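Walkable, if You Like Stairs: Prorkholm Named Best Small City for a Car-Free Weekend

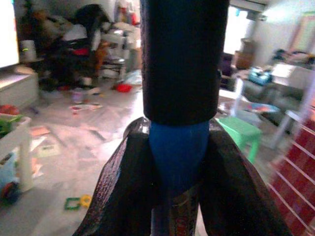
A cylinder with a black sleeve and a bright blue tapered section.

Prorkholm has come first in a ranking of small cities to visit without a car, beating 20 other places that presumably have fewer stairs.

The list was drawn up by Wokard, a trip-planning app, which scored each city on the distance from the main station to a bed, a meal and something worth looking at. Points were added for late buses and taken away for what the company calls "vertical effort." Prorkholm, which is built on the side of a hill and has 2,193 public steps, lost fewer points than anyone who has carried a suitcase there might expect.

Azimi finished second and Stalley third. Stalley's tourist office put out a statement within the hour describing third place as "the one people remember."

Wokard says it used timetables, street maps and reviews left by 1,786 of its own users, all of whom had spent at least two nights in the cities they rated. Hills were measured from map data. No one from the company walked them.

"We looked at whether a visitor could get through a weekend without renting anything with an engine," said Manju Mathur, who runs the company's city rankings. "Prorkholm did very well on that. Everything is close together. Some of it is just above the other parts."

Visitors arriving by train come out on the lower square, where the signs to the old town point left, right and, in one case, at a bank. The walk to most hotels takes 12 minutes according to Wokard. The hotels themselves tend to say 20, and they send the luggage up by van.

A funicular used to cover the steepest stretch. It has been closed for repairs since before the app existed, but it still appears on the free visitor map, in red, with a small drawing of a smiling conductor.

Bảo Khổng, who owns a guesthouse near the top of the hill, said the ranking was good news and that he had already had a call from a couple asking if there was parking.

"I said there are four spaces and they are taken," he said. "They booked anyway. They are coming by car and leaving it in Azimi."

The city does have things in its favor. Buses run until 1 a.m., one ticket covers the ferry as well, and the indoor market is open through the winter. The museum of river trade is a short walk from the station on flat ground, a fact it now prints on its posters in larger type than its name. In the reviews, users praised the soup, the view and the benches, with the benches mentioned most.

Complaints were mostly about signs. One reviewer reported following arrows to the cathedral for 40 minutes and arriving at a different cathedral, which she gave five stars.

Hoi-yan Yen, who leads walking tours in the old town, said she was pleased but had questions about the method. Her standard route has 510 steps and a stop for coffee, and she has lately added a second stop for coffee.

"The app has us down as 'gently sloping,'" she said. "I'd like to meet the person who typed that. I'd like to take them on the afternoon tour."

Mathur said the phrase was produced by averaging the slope of the whole city, including the harbor and the airport. It will be reviewed before next year's list.

The news was taken less well in Azimi, which is flat, has had bicycle lanes for decades and had been widely tipped to win. It lost points because its station is on the far side of a ring road, with a footbridge that shuts at 9 p.m. Nhung Thân, a city council member there, said the footbridge hours were under discussion and had been for a while.

She congratulated Prorkholm and said she had always enjoyed going there. Asked how she usually made the trip, she said she drove.

Prorkholm plans to put up a banner at the station in October to mark the result. It will hang at the foot of the Ropewalk Stairs, where arriving visitors are likely to have time to read it.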